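Valtville reuse scheme opens to small shops

Bamgate, the packaging reuse firm based in Valtville, will extend its box and bag return service to independent shops from August. The scheme has been running with 13 retailers and took in 621 returned items in its first 3 months.
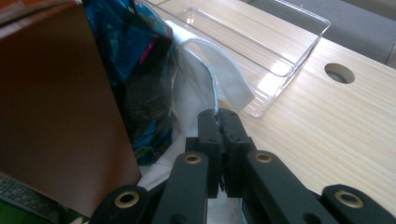
A cardboard box and a white cloth bag.

Shops joining the service will be given a weekly collection slot and a shelf label explaining what customers can bring back. Boxes must be flat-sided and free of food stains. Collections will be handled by Cronin, which already serves the Avance retail park.

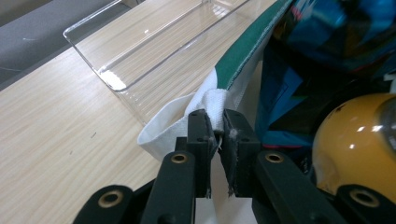 Repairs will be added to the service at the same time. Bags with split seams or worn handles will be mended for resale, and those past mending will be cut up for cleaning cloths. White cloth needs the most trimming – loose threads and small tufts like these are snipped off before a bag is passed.

Places are open to 16 more shops in the first round. Application forms are available from the Bamgate office in Valtville.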